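Chapter 4
Releasing Recorded Music Without a Label

4.1 Introduction

Chapter 3 dealt with the making of a recording up to the final mix. This chapter deals with what happens to the recording afterward, when the artist handles the release alone or with a small distributor. The main subjects are rights, metadata, delivery, and the accounting of income. Promotion is left to Chapter 5.

Two separate rights exist in any recorded song. The composition covers the melody and lyrics. The sound recording, often called the master, covers one particular performance of that composition as fixed in a file or on a disc. The two may belong to different people. A singer who records a song written by a classmate may own the master and hold no share of the composition. Income from each right travels by a different route, and an artist who registers only one of them will collect only part of what is owed.

4.2 The Split Sheet

A split sheet records the share of the composition held by each writer. It should be signed before the release date is set. The shares must total 100 percent. Where a beat has been licensed from an outside producer, the license terms should be attached, including any limit on the number of streams or copies.

Consider the duo Nellow, whose first single, "Gentile," was written in April by both members and a producer. The members took equal shares and the producer took 50 percent. No sheet was signed. When the distributor, Etis, asked for writer shares, the three parties gave figures that did not add up, and delivery was held for 19 days. The case is taken up again in Exercise 4.3.

4.3 Metadata

Metadata is the written information that travels with the audio file. At a minimum it includes the title, the main artist, featured artists, writers, the recording code, and the release date. Spelling must be the same in every field and on every release. A small change in an artist name can create a second artist page, and plays will then be divided between the two.

4.4 Distribution Terms

Distributors charge in one of two ways. Some ask for a fixed yearly fee and pass on all income. Others ask for no fee and keep a percentage. The better choice depends on expected volume. Table 4.1 compares the two plans offered by Resine for a catalog earning $800 a year and for one earning $481 a year. Readers should note the payment threshold in each plan, as income below it is carried forward to the next period.

A contract should also state how it ends. Some distributors remove all recordings when the yearly fee lapses. Others leave them in place and take a higher percentage.

4.5 Physical Copies

Short runs of discs and cassettes are still sold at shows. Unit cost falls as the run grows, but unsold stock must be stored and counted as inventory. Packing by hand is practical for small runs. A clear table and a fixed order of work reduce errors.

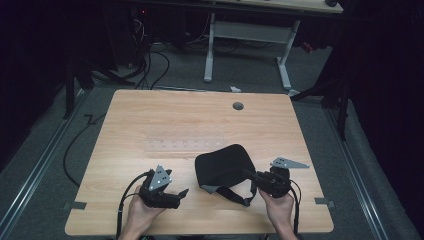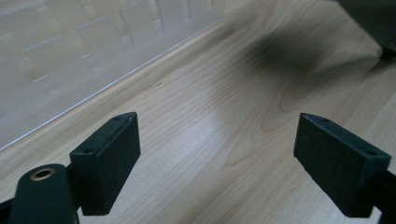
Figure 4.2 Two views of work at a light wooden tabletop.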